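Zorkora (robot cell)

The Zorkora is a two-armed bench cell for sorting small goods between open containers. It was built by the Magagula workshop in Plindura, and the handbook that describes its upkeep was first issued on 14 November 2018. The cell is best known among people who work with small robots for how easy it is to look after. Almost everything that wears can be reached with a hex key, and a careful beginner can bring one back to working order in an afternoon.

Layout

Two arms face each other across a flat, pale work surface. Each has six joints and ends in a parallel gripper with two fingers. Cables leave each arm near the base and are left in generous loops, a feature that looks untidy at first and is a real pleasure to work with once a joint has to be opened. Cameras look down on the surface, and their view is compared with the position of the arms whenever the cell is started.

The containers are ordinary plastic ones. The handbook is refreshingly relaxed about them and asks only for rigid walls, a rim that does not sag and a base that sits level. Mixed colours are welcome, and clear containers are allowed too, although they call for more patience when the cameras are being adjusted.

Setting up

The bench is levelled first, then the frame around the work surface is tightened corner by corner. The arms are bolted down loosely, brought to their resting pose and only then tightened fully. This order matters a good deal. An arm that is bolted hard before it is posed tends to settle with a slight twist, and the twist shows up later as a gripper that closes a little to one side of its target.

Once both arms are fast, the grippers are opened and brought towards each other at low speed until the fingers are level. The measured difference is typed into the settings file. Older cells kept this value on a paper label stuck to the base, and a few owners still do so out of affection.

Camera adjustment comes last. A printed card is moved across the surface and the software works out where each camera is. A glossy surface throws back the ceiling lights, so the handbook suggests doing this with the lights set exactly as they will be in daily use. Containers are added afterwards, clear ones at the end.
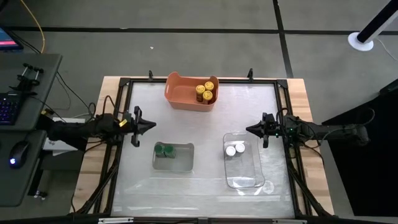

Zorkora cell, with both arms over the work surface 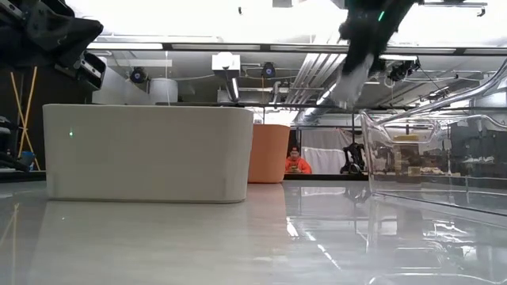
How often do the gripper fingers need to be changed?

The fingers are changed when the gripping faces have gone smooth, or after 434 hours of running, whichever comes first. Both fingers on a gripper are replaced together, and the level check between the two arms is repeated before the cell goes back to work.

Routine care

Daily care is short. The surface is wiped with a damp cloth and dried, the camera lenses are checked for dust, and each arm is run slowly through its whole range while someone listens. Listening is a lovely old-fashioned part of the job. A healthy joint makes a soft, even hum, and a dry one has a faint tick that comes round once per turn.

Every August the Plindura workshop strips its own cell completely. The joints are opened in order from the wrist back to the base, cleaned, greased and closed again, and the cables are flexed by hand to find stiff spots. The full job takes about 6 hours for two people who have done it before.

Common faults

Drift is the fault reported most often. The gripper arrives slightly short of the container and taps the rim on the way down. The cause is nearly always a loose base bolt, so the bolts are checked before anything is changed in the software.

A gripper that opens slowly usually has grit in its slide. The fingers come off, the slide is brushed out and a thin film of grease goes back in. Too much grease gathers dust and brings the fault back within weeks.

Missed items in clear containers are a camera matter. Turning the container a little is often enough to move a bright reflection off the goods. If that fails, the card routine is run again.

Broken cable clips are cheap and common. The replacement part, made by Gurumard, is slightly wider than the original and grips much better.

Handbook

The handbook runs to 112 pages, most of them drawings. Its chapter on joints is widely admired and has been copied into the manuals of several later cells. The second edition added a section on clear containers and a fold-out wiring plan, and dropped the paper label.

See also: parallel gripper; camera calibration; bench robot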